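About us

Rolar writes software for robot arms that pick things up and put them somewhere else. We do not build arms or grippers. Our customers already have those, or buy them from someone else, and come to us for the part that decides where the hand should go and how it should get there.

The company was started by Yuk-lan Su and Siu-ming Man, who had shared an office in a packing machinery firm and kept being asked to write the same grasping code for different customers. Yuk-lan looks after planning and control. Siu-ming looks after perception and runs the test bench. There are now 28 of us, most of them engineers, on one floor with the benches at the back.

What we make

Grakis is our perception package. It takes pictures from a camera on the wrist, finds the separate items on a surface and gives each one a position, an angle and a score for how sure it is. It does not need a model of the item beforehand. If the score is low it asks the arm to move and look again.

Tsao is the planner. It takes the list from Grakis, chooses what to pick first and works out a path that keeps the fingers clear of everything else. A plan normally takes 40 milliseconds on the computer we supply. Customers can set their own rules for order, speed and places the arm must not go.

Sukament is the tool we use to record runs and play them back. It began as an in-house script and customers asked for it, so we tidied it up. It keeps camera pictures, joint positions and planner decisions on one timeline.
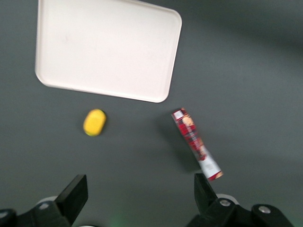
Most of our bench work uses ordinary small goods, because that is what the software has to cope with on site. Cartons lying at an angle are harder than they look, and so are blurred pictures taken while the wrist is still moving. The current test set has 2556 recorded picks. Every change to Grakis or Tsao is run against all of them before release, and the failures are read by a person.

Working with us

A first project usually starts with a day at your site and a box of your items sent back to our bench. We will tell you if we think the job does not suit our software. Support is handled by the engineers who wrote the code, during office hours, and release notes are sent to all customers. The notes for the last version listed 147 changes, most of them small.

We take two students each July for a placement on the perception side. Please write to Siu-ming Man through the contact page.

Page last updated 8 July 2020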